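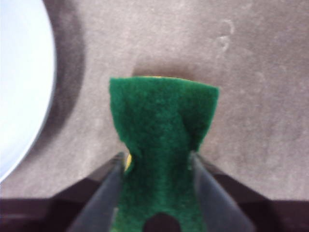
Green scouring pad, held up by the middle

Hi, I'm Slamet, and I run showings and move-ins for Nivari, a small rental outfit with apartments all over Bondby. I need a part-time leasing helper for our Plasgate building — 132 units, mostly one and two bedrooms, with a courtyard I'm pretty proud of!

You'd meet folks at the door, walk them through, answer the usual questions (yes to cats, parking is extra) and type up notes when you get back to the desk. A real estate license is nice but I won't hold it against you if you're still studying. You do need a car and a friendly phone voice.

Pay is $1,140 every two weeks, plus a bonus on signed leases. We start in January, and Tuesday is our late night, so please be free until 8 p.m.

Send me a few lines about yourself, or stop by the leasing office and ask for me or Erdal Gökçe.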